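Chapter 7
Setting Up the Infeed: The Drurnaslow Cable Cell

After this chapter you should be able to set the infeed height and gripper opening of a cable-loading cell, teach a pick position for a flexible part, and recognize the three faults that will bring you back to all of the above before lunch.

Chapters 5 and 6 dealt with cells that handle rigid parts. A rigid part is a courteous thing. It stays where it was put and keeps its shape while the robot makes up its mind. We now leave such company for the USB cable.
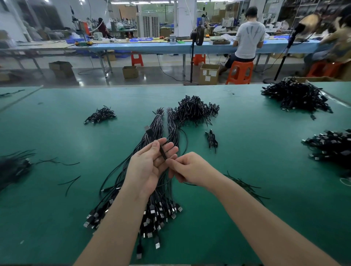
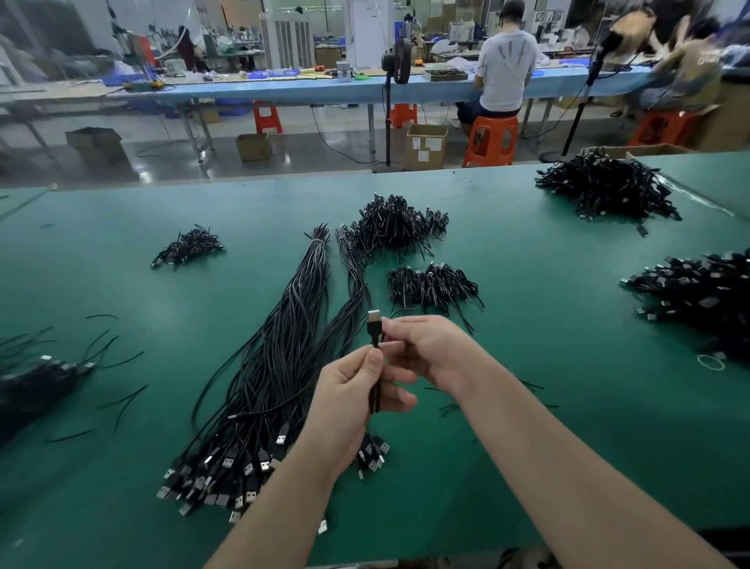 The Drurnaslow cell takes one cable at a time from an infeed tray, presents the USB-A plug to a test socket, and drops the cable into a pass bin or a fail bin according to the result. The robot is a small Qian arm with a two-finger gripper, the controller is an Elunari, and the tray was made in the maintenance shop at the Dovley plant, where the cell was first put to work and where most of the mistakes in this chapter were first made. The arm needed an afternoon to install. The tray is now on its fifth version. To see why, consider how cables lie on a bench before any machine is involved: in the second picture the wider bundle is tied at its narrow end and perfectly orderly there, then spreads into loose loops on its way to the plugs, and the piles around it have given up on order altogether. A hand goes into that and comes out with one cable. A gripper goes in and comes out with one cable, a loop of its neighbor, and a fault code.

So the cell never meets a pile. An operator lays the cables into the tray singly, plug end toward the arm, and everything you set up in this chapter depends on where that plug comes to rest.

7.1 Before you touch anything

Switch the cell to manual and hang your tag on the door. Empty the tray, the gripper, and both bins. Check under the tray as well – cables are fond of it there, and one lying across the tray's locating pins will raise a corner just enough to spoil a morning's teaching. Wipe the gripper pads with a dry cloth. Write down the existing pick position, however bad it is. You may be glad of it later.

7.2 Tray height

The upper face of the tray should sit 30 mm below the lip of the infeed guard. Set the back edge first, then the front, then the back again, which will have moved. Tighten the four clamp screws a little at a time in a cross pattern and measure once more when they are tight. Many people skip the last measurement. They can be found doing section 7.2 again on the following shift.

7.3 Gripper opening

Set the opening to 18 mm for the approach. A wider opening looks generous but reaches into the next slot. The fingers should close on the plug housing and leave the cable alone; a cable held behind the housing lets the plug droop, and a drooping plug meets the test socket face first. Sockets are stocked under part number 2709. If you find yourself knowing that number by heart, return to this section.

7.4 Teaching the pick

Load one cable in the first slot and jog the arm down at low speed. Stop when the pads are level with the middle of the housing, close the gripper, and lift slowly. The cable will swing. Let it. Under the settings menu, enter a pause of 26 tenths of a second after the lift, then run the move to the socket and watch the plug, with one hand near the stop button.

Repeat with the last slot in the tray. If the first slot picks cleanly and the last does not, leave the taught position as it is and go back to the clamp screws in 7.2.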